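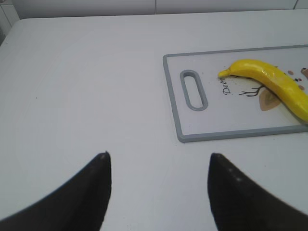 Automating the Preparation Bench at Vallilach: Effects on Kitchen Staff

Student project report, Work and Technology module

1. Background

Vallilach is a contract kitchen that supplies cold desserts and fruit pots to office canteens. In January it began a trial of a single robot arm at one of its preparation benches. The arm was installed by Storance and does one job: it picks up whole fruit and moves it between the cutting board and the trays. Peeling and slicing are still done by hand.

The project asked what the trial changed for the staff on the cold side of the kitchen. It did not set out to measure whether the arm was worth its price.

2. Method

We interviewed 11 members of staff and sat in on seven shifts. We also had access to the stoppage log kept by the shift leads, which held 656 entries by the end of the trial. Each entry gives a time, a cause and the action taken. Causes were written in free text, so we sorted them into groups ourselves. Where two causes were given we used the first.

3. The task

Bananas are the main item handled at the trial bench. The arm has a gripper with two dark fingers and works over a white table. The fruit is presented on a plastic board with a raised grey rim. The bend of a banana matters more than its length, as the fingers have to close across the body of the fruit and stay clear of the stem. If the grip is refused twice, the arm stops and waits for a person.

The arm was first set up with plain boards. The kitchen's own boards carry a printed pattern, and Storance had to repeat the set-up with these in place. Staff were not told why the bench was out of use during that time, and several raised this in interview.

4. Findings

4.1 Pace. Before the trial, the person at the bench set the speed. With the arm running, the slicer works to its cycle. Experienced staff found this slow. Newer staff preferred it, and two said they had stopped worrying about keeping up.

4.2 Stoppages. The largest group in the log was refused grips, followed by fruit placed too near the rim of the board. Clearing a stoppage is quick, but it falls to whoever is nearest, and this work is not in any job description. Staff on the Oreo cheesecake line, which shares the aisle, were called over often enough to ask for a written rule. None had been issued when we finished.

4.3 Strain. Staff reported less reaching and less wrist pain at the end of a shift. We did not test this.

4.4 Talk. The bench used to be worked by two people facing each other. It is now worked by one. Most of those interviewed mentioned this before they mentioned the arm itself.

5. Comparison

Restrepo, the firm's second site, kept manual handling throughout. It packed 1777 fruit pots in the week we compared. We do not give a figure for the trial site, where two public orders were cancelled that week and the totals would mislead.

6. Recommendations

Clearing stoppages should be written into a named role on each shift and counted as working time. Changes to boards or trays should be passed to Storance before they reach the bench. Staff should be able to set the cycle speed within fixed limits.

7. Limits

Interviews took place during paid hours in a room next to the office, which may have affected the answers. Night staff were not included. The log was not filled in on one Monday and we have left that day out of the grouping.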